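Submitting a Death Notice to the Skelby Register

Notices are accepted by web form only. The limit is 900 characters, spaces included.

1. Enter the full name, age and town of residence. Put a maiden name in parentheses.
2. Add the date of death. Leave out the cause unless the family has agreed to it in writing.
3. List survivors in this order: spouse, children, siblings. Grandchildren may be given as a number. 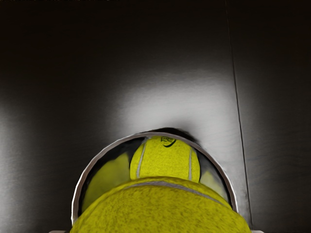 Brushed metal with a vertical seam, right. Rendering.

4. Name the funeral home and its phone number. The desk calls to confirm the death before printing.
5. Check the proof and reply by 3 p.m.

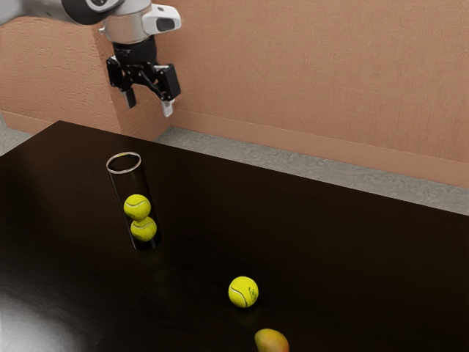
Open gripper over a dark tabletop. Rendering.

Corrections go to Palesa Sibiya, notices desk. Quote the form number.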